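Speaker notes – "One Potato, One Plate: Sorting Food in a Shared Pantry"
Gasten community kitchen, evening talk, April

Start when people have their tea. Say thank you to the kitchen for the room. English is my third language, so ask them to raise a hand if a word is not clear.

Opening. Ask: who threw away a potato this month? Wait for the hands. Then say that I did it too, and I give this talk.

Why we weigh. In our first season at Gasten we wrote down everything that went into the compost bin. The total was 2,997 kilos. In the second season, after we changed the sorting, it was 1,810. Read these numbers slowly. Do not go into the spreadsheet, last time I lost ten minutes there.

What we changed. We stopped sorting in the crate. When you look into a full crate, you see only the top layer, and you believe the rest is the same. Now each doubtful piece comes out and is looked at alone, on a white surface. Spots and soft places are easier to find against white. The Brilari pantry does the same with a plain tray and they are happy with it.

Show the slides now. Leave each one up for a few seconds.
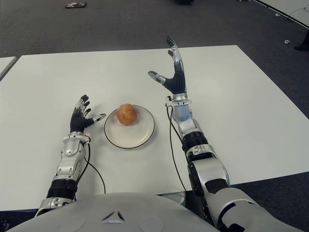
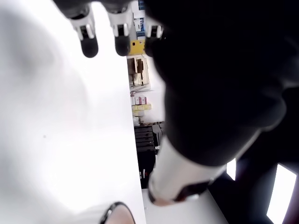
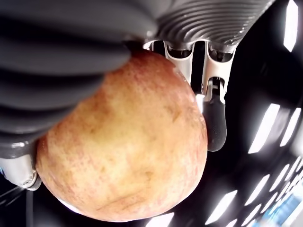 Now the rules for potatoes. A little soil is fine, leave it on. Small sprouts can be cut out. If a potato is green over a large part, or it is bitter, it goes out – no discussion. Wrinkled and soft all the way through, also out. Potatoes are kept in the dark, in paper or in an open carton, never in a closed plastic bag.

Apples. Many people put away an apple for a brown mark on the skin. Explain the difference between a mark and a bruise. A dry mark or a thin scratch is only on the skin, and the apple goes on the shelf. A bruise gives way when you press gently with the thumb. Bruised apples go to the sauce pot the same day. Apples with mold do not go to the pot.

Important, say it two times: apples and potatoes do not share a shelf. Apples give off a gas when they ripen, and it is better to keep them apart. At Bukhari they had them side by side for a whole winter, and they asked us why everything got old so fast.

Shelves. Older food in front, new food behind. Labels face out. Boxes which are already open stand at the height of the eyes, so that somebody takes them first. I know this sounds very simple. We still needed one year to do it every time.

If there is time: the sauce pot. Last autumn we filled 1,004 jars. Mention that the Zunlow market lends us the jars and we bring back the empty ones. Pass the 2 sample jars around, one plain and one with cinnamon. Ask for them back!

Questions they will probably ask: can I wash before storing (no, wash before cooking), can I freeze raw potato (better to cook it a little first), what about onions (also apart from the potatoes, and dry).

Handouts are on the chair by the door – check that there are enough before starting.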